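Zwischenbericht zum Projekt "Winterquartier Zustach"
Berichtszeitraum: bis einschließlich Oktober
Vorgelegt von: Emília Kadlec, Projektleitung
Zur Kenntnis an: Fereshteh Golestani, Förderstelle Regionaler Tourismus

1. Stand der Arbeiten

Das Projekt soll Gästen aus den nördlichen Landesteilen in der kalten Jahreszeit längere Aufenthalte in Zustach ermöglichen, vor allem Paaren und Familien, die Verwandte am Ort besuchen und dort nicht unterkommen. Im Berichtszeitraum wurden zwei Häuser unter Vertrag genommen, das Gästehaus Bratar am Hafen und die Pension Shojaei oberhalb der Uferstraße. Zusammen stehen damit 54 Betten zur Verfügung. Der Rahmenvertrag mit beiden Häusern läuft bis Ende März und kann einmal verlängert werden.

Das Buchungssystem Sivotent ist seit Oktober in Betrieb. Die Umstellung hat länger gedauert als geplant, weil die Preislisten der Pension Shojaei noch in Papierform vorlagen und von Hand übertragen werden mussten. Doppelbuchungen sind seither nicht mehr gemeldet worden.

2. Nachfrage

Bis zum Stichtag wurden mehr als 1.370 Übernachtungen gebucht. Der größte Teil entfällt auf Aufenthalte von einer Woche und länger. Kurzbuchungen über ein Wochenende bleiben hinter den Erwartungen zurück, was wir vor allem auf die schlechte Zugverbindung am späten Nachmittag zurückführen. Wer nach 17 Uhr am Bahnhof ankommt, erreicht den Hafen derzeit nur mit dem Taxi.

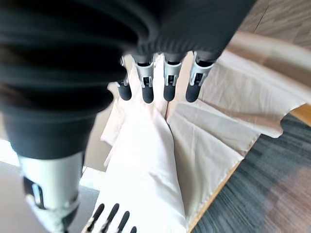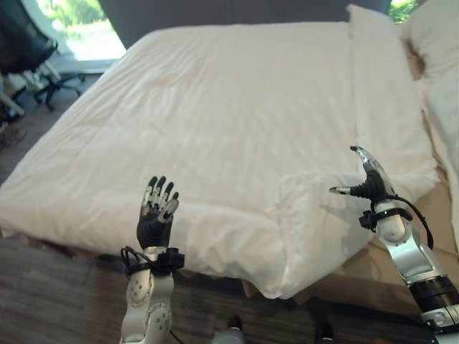

Heller Stoff in Nahaufnahme (erstes Bild); Bett mit weißer Bettdecke (zweites Bild)

3. Rückmeldungen der Gäste

Gelobt werden die Lage am Wasser, die Ruhe auf der Promenade und das Frühstück im Gästehaus Bratar. Kritik gab es an den kurzen Öffnungszeiten der Cafés und daran, dass die Fähre zur Vogelinsel im Winterfahrplan nur vormittags verkehrt. Mehrere Gäste wünschten sich einen Fahrradverleih. Die Gemeinde prüft derzeit, ob der Verleih am Campingplatz in der Nebensaison geöffnet bleiben kann.

4. Mittelverwendung

Die Ausgaben liegen im bewilligten Rahmen. Bei der Werbung wurde weniger ausgegeben als vorgesehen, da der Druck des Winterprospekts erst im nächsten Zeitraum abgerechnet wird. Die Mehrkosten für Sivotent sind aus dem Ansatz für Unvorhergesehenes gedeckt. Eine Umwidmung wird nicht beantragt.

5. Nächste Schritte

Mit dem Verkehrsbetrieb wird über einen Abendbus zwischen Bahnhof und Hafen verhandelt. Ein Angebot liegt vor, die Kostenteilung ist noch offen. Der Winterprospekt geht nach Freigabe durch Frau Golestani in den Druck. Die Abrechnung der Übernachtungszuschüsse reichen wir mit dem Schlussbericht nach.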